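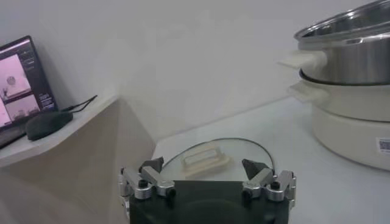 I've been asking the same question since February: can a machine do the boring bits of my kitchen yet? I don't mean a dishwasher, I mean the stuff before and after the dishwasher, all the picking up and putting back. Lids are my favourite test because I swear at them daily. A clear glass one lying flat on a white table is hard enough for me to spot before my morning coffee, and the cream handle in the middle is pretty much the only bit that stands out. Two fingertips, one low handle, a steamer pot stacked up right beside it – that's a proper chore, and I have a lot of time for anyone trying to crack it!

This page is the kitchen end of my gallery, with more to come as I get through the backlog (231 pictures, help). A few notes for now.

On lids: my friend Wulan Hutapea reckons a lid is three jobs pretending to be one. You find it, you lift it level, and then you set it down on the pot without that awful clatter. She can do all of it while talking on the phone. I can manage if I put the phone down.

On handles: I've come around to chunky ones. I used to think the flat, rounded side grips on pots looked a bit like toys, but there's an honest lump of something to get hold of, whether you've got fingers or metal linkages. Give me those over the skinny wire loops on my old Osex saucepan, which I've dropped twice this year.

On speed: people keep asking me how fast these things are, and I don't much care. If it took 19 minutes to put the pots away while I was out walking the dog, I'd call that a bargain. What I'd want to know is how often I'd come home to broken glass.

So, can they do it yet? In my kitchen, with the cat and the wonky drawer, I'd say no. On a clear bench with the colour and clutter kept down, I'm a lot more hopeful than I was last winter. Shop-floor shelves are next on the page – I've still got the Flallen and Emden sets to sort, and captions to write for both.

Last updated November 15, 2019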